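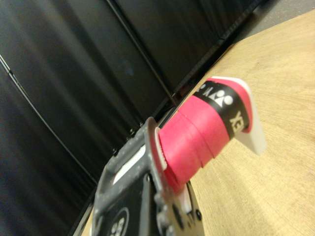

Wrist camera view, pink grip tape roll held over the table.

Subject: Re: [teleop-users] Dropping episodes where the grasp is off axis?

On a September afternoon the list got this from the Perton group:

> We are collecting hand-guided demos for a pick and place task with
> small rolls and tubes. One person moves the arm by hand, the other
> works the gripper from a foot pedal. After the first 1000 episodes
> we looked at the wrist video and found that in a lot of them the
> object is held at an angle, or too close to one end. The place step
> still gets done. Should we throw these out before training? We are
> split on it here. Also, is anyone doing this kind of task by remote
> control instead, and is it any better for grasp quality?

Taking the second question first. We do both. The Mowat setup is hand guiding and the Vivatbridge setup is a leader arm with the operator sitting at a screen. For grasp quality we see little difference once people have had some practice. For the first few hours hand guiding is better, since the operator is standing next to the object and can look at it from any side. With the leader arm they depend on the wrist view, and the gripper hides part of whatever it is holding.

The attached still shows what I mean. It is a roll of pink grip tape, YONEX going by the part of the print you can read. The finger goes around the lower side of the roll and the housing covers what is behind it. You can see the far end with the black band and the white plastic tab, and you can see that the tab is against the wood. How far the fingers reach on the side away from the camera you have to guess. A person at the screen has to learn that from practice.

On dropping the off-axis ones: I would keep most of them. We went through our own set for this task, 1772 episodes, and sorted by hand into three folders. Straight grasps, angled grasps where the place step was fine, and everything where the object slipped or had to be picked up again. We trained once on the first folder alone and once on the first two together. The second policy did better when the roll was put down in a spot it had not seen much. The first one would line up nicely and then stall if the roll was turned a little. The third folder we left out both times, so I can't say anything about that.

A few things to check before you decide:

Look at whether the angle comes from the operator or from the object. If one operator always grabs near the end, you will teach the arm that habit. We had 21 sessions from the same person in a row and it showed up plainly in the rollouts. Mixing operators within a day fixed it.

Check the timing of the pedal against the arm log. With two people doing the job, the close command often comes a little before the arm has stopped, and that alone will turn a light roll. When we moved the gripper button onto the handle so one person did everything, the number of angled grasps went down by itself. I would try this before anything else.

If you do keep the angled ones, make sure the place step in them is a real place. The end of the roll touching the table while the fingers are still closed is not the same as the roll being put down. Our old script marked an episode as finished on first contact and cut the release off the end. We now keep 40 more steps after the gripper opens.

For labels we use the Hometti viewer with three keys, one per folder, and play the wrist video at double speed. It is dull work but it goes fast enough. I don't trust an automatic angle filter here. Ours was fitted on boxes and it got confused by anything round.

One question back to you. Are you recording the wrist camera during hand guiding with the operator's hands in view, or do you replay the path afterward and record that? We replay, which doubles the time per episode, and I would like to stop doing it if somebody has trained on the direct recordings and had it work. If you have numbers for either, please post them to the list.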